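Marble floor in a rental, etched spots, do I seal or not?
Forum: Floors & Stone > Care and Cleaning
Thread started Dec 31, 2020

pebblefoot
So I have a question that has been bugging me for months and I finally have a few days off to deal with it. We rent the ground floor of a place on Alva Street and the entry and kitchen are white marble with gray veining. It's gorgeous when it's clean. It is clean for maybe one hour out of the day.

We moved in last April and since then I've collected a bunch of dull spots near the stove and one really ugly ring by the back door where a plant pot sat. They don't wipe off. I can feel them if I drag a fingernail over them, just barely. The landlord says the floor was sealed before we got here and that I should "just mop it." I've been mopping it with watered down white vinegar because that's what my mom always used on everything.

I was going to buy a bottle of sealer and do the whole floor this weekend while the house is quiet. It's 200 square feet between the two rooms. Is this a dumb idea? And will the sealer fill in the dull spots?

gritty_kitty
Put the vinegar down!! Seriously, step away from it. Marble is calcium carbonate and vinegar is an acid, and your dull spots are almost certainly etching. That's the surface of the stone being eaten a little bit every time acid sits on it. Lemon, wine, tomato sauce, vinegar, most bathroom cleaners, they all do it.

And no, sealer won't fill them in. Sealer soaks into the stone and slows down stains. It doesn't do a thing about etching, before or after. I learned this after sealing over a whole countertop full of lemon rings, and then I had a very well protected countertop full of lemon rings.

pebblefoot
Oh no. Eight months of vinegar. I feel sick.

gritty_kitty
Don't! If you diluted it and rinsed, you probably took the shine down a touch all over and you'd never notice. The stove spots are more likely from food. The ring could be either a stain or an etch, or both. What color is it?

pebblefoot
Kind of yellowish brown, and dull too if I get down low and look across it with a flashlight.

OldTrowel
Both, then. I set tile for a living for a long time and I'll say what I say to everybody. Figure out what you've got before you put anything on it. Stain is color inside the stone. Etch is damage on top. A poultice pulls out a stain. Polishing powder fixes an etch. If you polish over a stain you get a shiny stain.

Do the water test while you're at it. Put a few drops on a clean spot in the kitchen and another few by the back door, wait ten minutes, wipe. If the stone went darker, water is getting in and your sealer is gone or was never there. If it looks the same as the rest, leave it alone and save your money.

marblehead_mo
I'm going to disagree with the "save your money" part. Kitchen floor, rental, no idea what the last tenants did, I'd seal it anyway. Sealer is cheap. I used the Disimier one, two coats, and wiped off the extra after each. It was 45 bucks for the bottle and I had half of it left.

OldTrowel
And if the stone won't take it, the sealer dries on top and you get a haze that's a real pain to get off. I've been called out to fix that more than once. Test first. It costs you ten minutes.

marblehead_mo
Only if you leave it sitting. The label tells you to wipe it off. I've done three floors and never had haze.

OldTrowel
Good for you. I've seen thirty that did.

tessellate
Can I jump in from the landlord side? (I'm a landlord, please don't throw things.) Before you seal OR polish OR poultice anything, get it in writing that you're allowed to. I had a tenant who went at a marble hearth with a buffing wheel, meaning well, and left a dip in it. It came out of the deposit and it was an awful conversation for both of us. Send an email, attach a photo of the ring, say what you want to do and with what product. Most of us will say yes and be thrilled.

pebblefoot
That's fair. I sent him an email just now. Knowing him I'll hear back in a week or two.

I did the water test in the meantime. Kitchen, no change at all. Back door, it went noticeably darker and took a good while to go back.

OldTrowel
There you go. Kitchen is fine. By the door it's worn off, or that pot sat there long enough to mess things up. Once you get the okay, poultice the ring first, let it dry out all the way, then polish, then seal that area only.

quarry_queen
Whatever you do, get the grit up first. I think everybody here skipped the most boring part! Etching gets all the attention but what really kills a marble floor is dirt from shoes. It's basically sandpaper. My mother-in-law's hallway has a dull path right down the middle, wall to wall shiny on both sides, and she never spilled a thing on it. That's just feet.

So my routine, for what it's worth:
Mat outside the door and another one inside, and the inside one gets shaken out every couple of days.
Dry sweep or dust mop every day, soft bristles only.
Damp mop once a week with pH neutral stone cleaner. I buy the Drotis concentrate and it lasts forever.
Dry it with an old towel under my foot. My kids think I'm dancing.

No vacuum with a beater bar, and check the wheels too. One tiny stone stuck in a plastic wheel and you've drawn a line across your kitchen.

marblehead_mo
Okay, we agree on something. The wheels thing got me. I have a scratch in my dining room I still try to blame on the dog.

lowtide77
Does it really matter what you sweep with though? I've used the same stiff corn broom on my travertine for years and it looks fine.

quarry_queen
Travertine is usually honed so you wouldn't see it. On polished marble in good light, you would. Bristles themselves aren't going to scratch stone, it's what they push around. A stiff broom flicks grit and drags the big stuff. Soft ones sort of gather it. For little piles I don't even get the broom out, a small hand brush does it and you can be gentle about it.
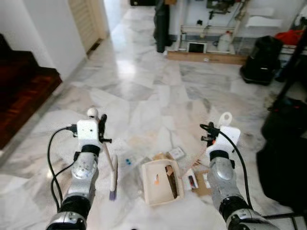 lowtide77
I still think you could use a stiff broom if you did it often enough, but fine, I'll try a dust mop for a month and see if my floor looks any different.

gritty_kitty
Dust mops are great until you have a cat. Mine rides it.

pebblefoot
Question on the neutral cleaner. The store near me only had Trurneneck floor soap and it says "safe for all hard surfaces" but it also says "citrus" on the front. Is that just the smell?

gritty_kitty
I wouldn't risk it. Could be only fragrance, could be citric acid. If the bottle doesn't say marble or natural stone on it somewhere, put it back. Plain warm water and a well wrung mop will hold you over until you find the right stuff.

tessellate
Second that. And change the water more than you think you need to. A lot of "my marble went cloudy" emails I get are soap film from one bucket used for the entire floor. A rinse with clean water and a towel dry usually brings it right back.

pebblefoot
You may have just solved the kitchen. I rinsed a patch by the fridge after reading this and it looks SO much better than the part next to it. I'm going to do the rest tonight.

Has anyone had the polishing done by a pro? I got a quote over the phone of 169 for the back door area and the stove spots together. I can't tell if that's a lot.

OldTrowel
Depends where you are, but that doesn't sound bad to me. Most guys have a minimum just to load up the truck. Ask if he's doing it with powder or diamond pads, and ask if he'll blend the edges. If he only polishes the spots they'll be shinier than the floor next to them and you'll be looking at those instead.

marblehead_mo
For that money I'd do it myself. Powder, wet felt pad on a drill at low speed, go easy, check it often. I did mine in one afternoon.

tessellate
In a rental? Please don't put a drill on somebody else's marble. Or at least let him say yes first.

marblehead_mo
Fair enough. At MY house I'd do it myself.

quarry_queen
If you do the poultice part on your own, the baking soda kind is very forgiving. Mix it with water until it's like peanut butter, spread it past the edges of the stain, plastic wrap over the top, tape down the sides, leave it a full day. Then take the plastic off and let it dry before you scoop it up. For a brown plant ring people usually go with hydrogen peroxide in place of the water. I needed two rounds on mine. Try it in a corner first, and only on light stone, it can lighten dark ones.

pebblefoot
Mine is white so that should be okay. He wrote back already, by the way! Says go ahead with the poultice, no sealing until he's looked at it, and he'll split the polishing if I send him the quote. I'm kind of stunned.

tessellate
See, we're not all monsters.

pebblefoot
Peroxide is on the list for tomorrow if anything is open. I'll come back with before and after pictures of the ring once the first round dries.

lowtide77
Following this one. I have a pot on my travertine right now and I'm scared to lift it.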